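Home Tasks Safety Fellow, and Household Participants, Gakdale Robotics Lab
Posted 20 Apr 2025

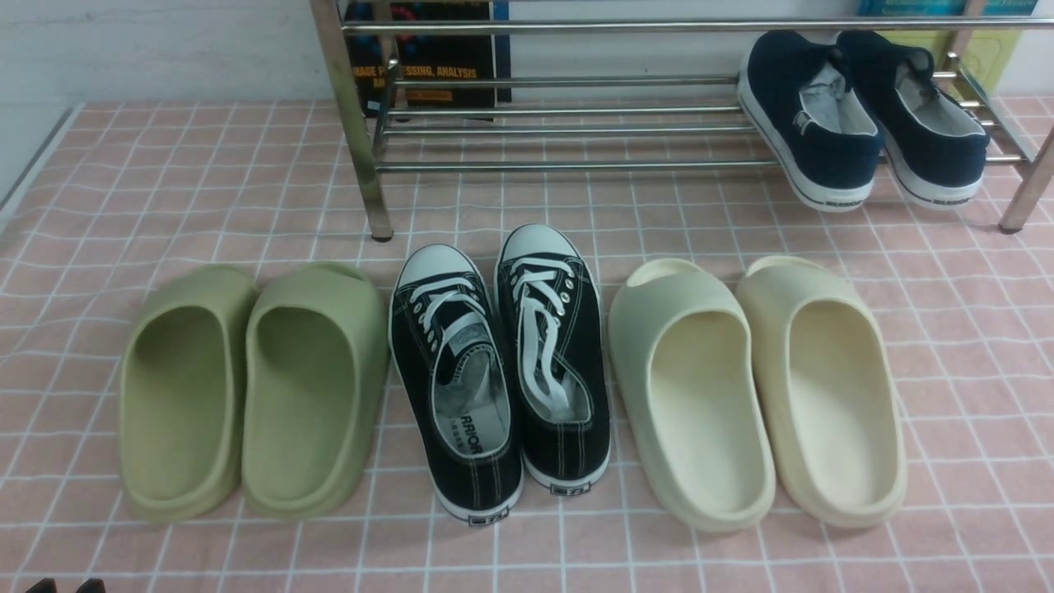
We have two things to ask for on this page, so please bear with us if it runs on a bit. The first is a paid position for one person who enjoys finding out why a machine did what it did. The second is a call for households near Norkerholm who would let us come in and tidy their shoes. If you're only here for the second one, skip down to "For households," although you might want to read the next part first, as it concerns what you'd be inviting through your front door.

Why we are hiring

Our group works on small jobs around the home, and for the past while that has mostly meant footwear: picking up slides and sneakers from the floor or a table, keeping pairs together, and setting them on a rack. It sounds simple until you try it with a canvas shoe whose laces are hanging loose.

In December we had a failure that we take seriously. During a shelving run the arm closed on a sneaker and caught a loop of lace along with the heel. When it opened to let go, the lace stayed hooked on one finger. The arm began its return move with the shoe still hanging from it, the lace pulled tight around a rail of the rack, and the whole rack came over toward the person supervising. She stepped back and was fine (a bruised shin, a good deal of annoyance, and she was back at work the same afternoon). The force limit should have stopped the arm well before the rack tipped, and it didn't. The limit had been raised during an earlier test with heavy boots and never put back.

We stopped all shelving work for 2 weeks and went through the logs. Over 2,000 recorded runs we found 4 others where a lace had snagged and slipped free without anyone noticing. Those are the ones that bother us most, to be frank, because any of them could have told us what was coming. We now lock the force limit before each session, two people sign for any change to it, and the arm checks that its fingers are clear before it moves away from the rack. We think that's a good start. We'd like somebody whose whole job is to tell us where it falls short!

The position

You would read run logs and sit in on sessions, write up faults in language the rest of us can follow, and have the authority to halt work whenever you think it should be halted. You'd also run our deliberate trouble sessions, where we hand the arm the awkward stuff (long laces, soft uppers, slides that are nearly the same color but belong to different pairs) and watch closely. Wiroj Siriwan leads the group and you would report to him, but a halt from you does not need his approval, and he asked that we say so here in writing.

We don't mind much where your experience comes from. Factory maintenance, nursing, stage rigging, lab work and elevator repair would all make sense to us. You should be comfortable around moving equipment, patient with spreadsheets, and willing to say an unpopular thing in a friendly way. Programming is useful and we can teach you what you need. The post is full time and based in the Gunn building, with some visits to homes.

For households

We are looking for 200 households to take part once the new checks have passed review. A visit lasts one morning or one afternoon. Two of our staff stay with the equipment the entire time, and either of them can cut the power by hand. We ask that children and pets be in another room while the arm is running, and that everyone keep behind the floor tape. Your ordinary shoes are what we want, scuffed or new, so please don't clean them for us. You can end the visit at any point and still receive the full thank-you payment.

How to apply

For the position, send a resume and a page or so about a time something went wrong at work and what you did next. It needn't be a grand story. Households can fill in the short form at the Bremer Street front desk or ask us to mail one out. If you'd like to read the full report on the December fault before deciding, ask for it and we'll send it, tables and all.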